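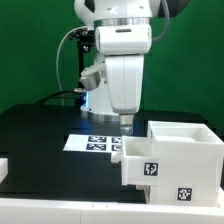
The arm and the drawer, Purneck, August.

I'd been at Purneck six weeks when Blažena Gajdoš let me run the drawer on my own. Our method was simple enough to explain to my mum -- the arm learns how a thing opens by nudging it, and the printed markers tell us how far it really moved, so we can mark its guess like homework.

It had done 100 tries by Thursday teatime. The old way, the Strickland way, got 30 of them wrong. Ours got 8. I checked the sums, then I went and checked them in the corridor, as if the light might be better out there!

"Run it again with the tracking shifted," Blažena said, and put her coat on.

So I did, and we got 8 again, only a different 8, and I sat there with my cold chips feeling a bit sick. Wanda Montoya rang from Tulton to ask if we had a paper or not.

"Ask me tomorrow," I said.

"You sound odd."

"It keeps missing different ones, Wanda."

She went quiet, and I could hear her looking for a pen.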